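Guidance for staff at Loltorside, issued by Evie Wragg on July 31, 2018.

## Rolling cloths for the basket

1. Clear a space on the table and set the basket to your left.

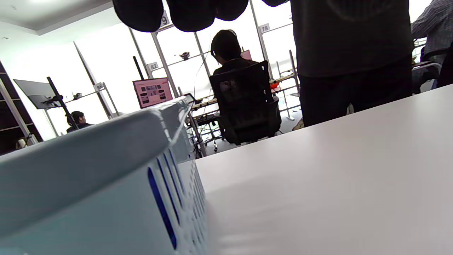 2. Lay one cloth flat, fold it in half and roll it firmly from the short end.

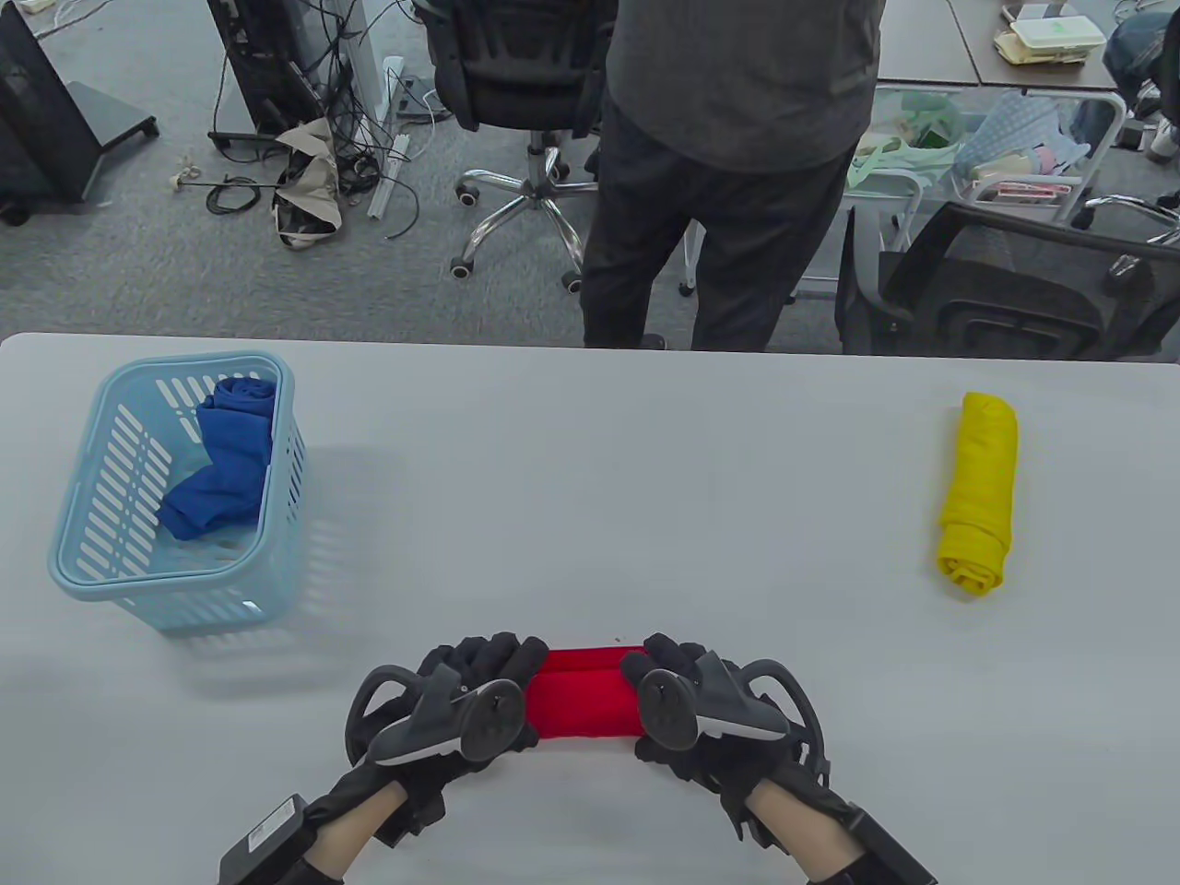

Hold both ends while rolling — a slack roll will open in the basket. Begin again if the edges drift.

3. Stand each finished roll upright against the side.

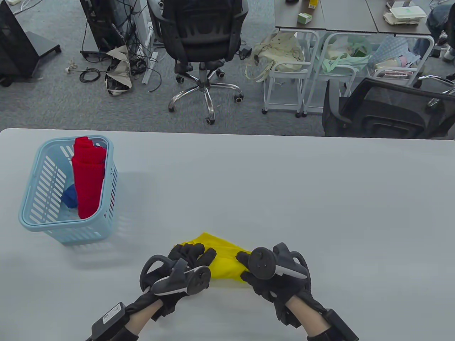

*Red cloth in the basket, yellow still in hand.*

4. Smooth any creased cloth by hand before folding. 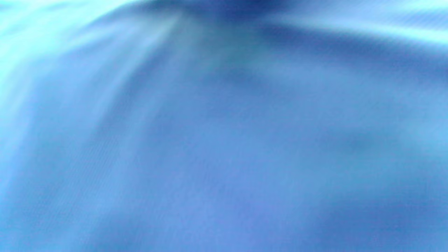

Full baskets go to Bradley Crabtree in Room 209.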